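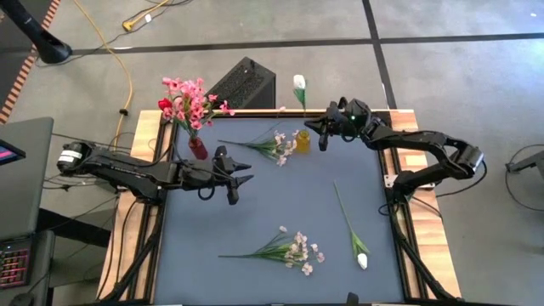

Questions we receive before a first planning session

**Who will work with my company?**

Remedios Bautista leads the sessions. Marilou Castillo prepares the interviews and writes the notes. For clients of the Dumlao office, Ashton Donnelly can take the place of Remedios.

**How many people should come?**

We prefer 5 persons from your side, and the owner or general manager must be one of them. A bigger group is possible, but then we need a second room.

**How long does it take?**

The basic program has 2 full days, with a break of one week between them. Please do not ask to put them together -- people need the week to talk with their teams.

**Do you work with very small companies?**

Yes. Our largest client has 200 employees, but most are much smaller.

**What do we receive at the end?**

A written plan of 5 pages, with a name next to each task. Drelurden clients also get a follow-up call in December.

**Can you coach one manager only?**

Yes, this is a separate service and it has its own contract. Write to Elsie Fothergill and tell her what the manager is responsible for.

**Is what we say confidential?**

Interview notes stay with us. We share the general points with the group, without names.

**Can we change the date?**

One time, without cost. For a second change we charge the room.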